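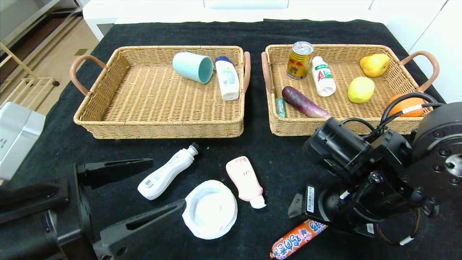
Isidside 社区手工坊招募编织学徒与周末助教

我们是一间开在河边老邮局二楼的小手工坊,教人用藤条、柳条和纸绳编东西。今年秋季班从十月开始,现在招两类伙伴:学徒6名,助教2名。零基础完全可以报学徒,手笨一点也没关系,我们最喜欢看一个人从第一圈歪歪扭扭编到第三只篮子忽然开窍的样子!

学徒做什么

每周来两个下午,下午两点到五点半,一共20次课。前几次主要练泡料、分经、起底,听起来枯燥,可是底起得稳,后面收口会轻松很多。中段开始做方篮和椭圆篮,学加提手。最后几次自己定题目,想编灯罩、猫窝、面包篮都行,Zohreh Arabzadeh 老师会陪你画图、算料。她编了大半辈子藤器,讲起收边的十几种做法能讲到大家忘记下课。 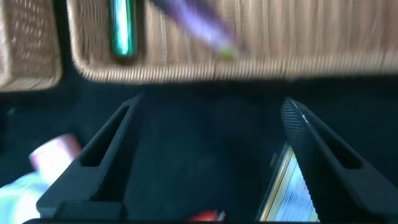
材料由工坊提供,学徒只需交100元工具押金,结业时归还剪刀、锥子和量尺就全额退回。做好的作品归你自己。如果愿意留一件参加年底在 Bekerbridge 的展售,我们当然高兴,卖出的钱扣掉材料费以后都给作者。

助教做什么

助教需要有编织基础,能独立完成一只带提手的篮子。日常工作包括课前备料、课上帮新手看手势、课后整理架子,另外每个月跟 Rok Trajkovski 去一趟 Stineck 的料场挑藤。挑藤是个力气活,也很长见识,同一捆料里粗细软硬能差出好多,摸过几次手上就有数了。助教按课时付报酬,午饭我们一起在楼下做。会一点摄影或者能写短文的朋友请在信里提一句,工坊的小报一直缺人手。

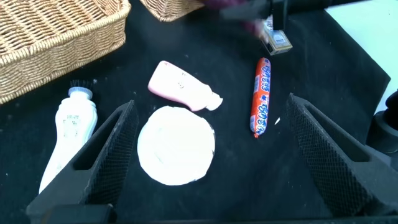 面试时请带一件你自己编的东西,大小不限,旧的、没编完的也欢迎。我们会和你聊聊它是怎么做的,哪里顺手,哪里卡住过。评作品时 Zohreh 老师先看口沿,像那只摆在黑布上的长方形篮子,口沿编成粗粗的一道辫子,绳子似的,这种边就很值得讲一讲:换料的接头藏在哪里,转角处力道怎么收。你不用说得头头是道,愿意上手试就好。学徒不需要面试,来参观一次、和我们喝杯茶就行。

我们希望你

能坚持来上课,临时有事提前说一声;愿意和不同年纪的人坐一张桌子,班里常有中学生和退休的长辈挨着坐;对植物材料没有严重过敏(藤条泡水后会有一点气味,大部分人很快就习惯)。普通话、粤语、越南语都可以,Thắng Lục 会帮忙翻译课堂讲义。

怎么报名

写一封信或者一张便条,告诉我们你是谁,为什么想学或想教,每周哪两个下午方便。学徒写几句就够,助教请附上作品照片。可以投到楼下的木信箱,也可以直接交给前台的 Rostam Safavi。我们收到以后都会回复,先到的先安排参观。 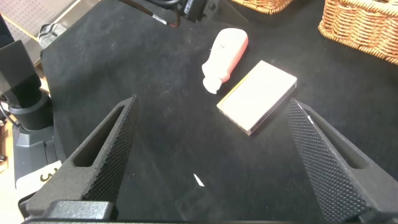 黑色桌面上的白色小塑料瓶

助教试课安排在下午两点,时长一节课,内容是带两三位新手起一个方底。试课同样计报酬。上二楼的楼梯有点陡,需要帮忙的朋友请提前告诉我们,楼下也有一张长桌可以上课。

等你来一起编!

Isidside 社区手工坊全体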